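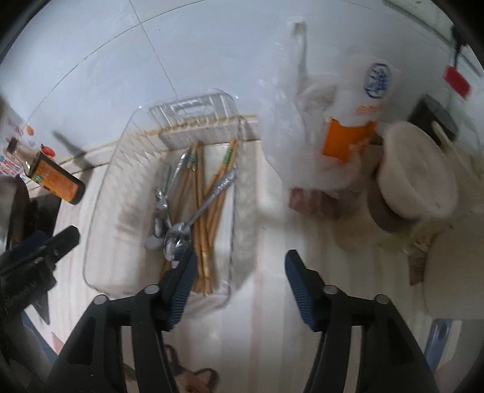

Flernetti Tools – Pipeline Support Group

4.3 Regenerating the binding classes

The Asetum importer writes one binding class for each prefab in your project. The vendor says you can run it at any time without harm. We have our doubts, so please follow the order below.

1. Commit or shelve everything first. The importer has an Undo entry in its menu, but it only covers the last file written.

2. Close any scene that uses a generated class. The Sedgwick test project had 236 of them open to change, and 73 came back with blank references.

3. Open Tools > Asetum > Bindings and untick "Smart merge". We have yet to see what is smart about it.

4. Set the output folder. Don't point it at a folder that holds your own scripts, whatever the tooltip claims.

5. Press Generate and wait for the console line "Bindings written". The progress bar reaches the end well before the work does.

6. Compare the result with your last commit. If only the header comments differ, discard the change.

Note: The "Optimise" tick box is supposed to shorten compile times. Povilas Sakalauskas timed it on Festhorpe with 1,134 prefabs and found no difference he could measure. Leave it off.

Caution: Renaming a prefab deletes its old class at the next run, along with anything you typed into it. Keep custom behaviour in a partial class outside the output folder.

If generation stops with error 113, delete the cache folder and repeat from step 3. Should it stop again, send the log to Valentyna Vakulenko.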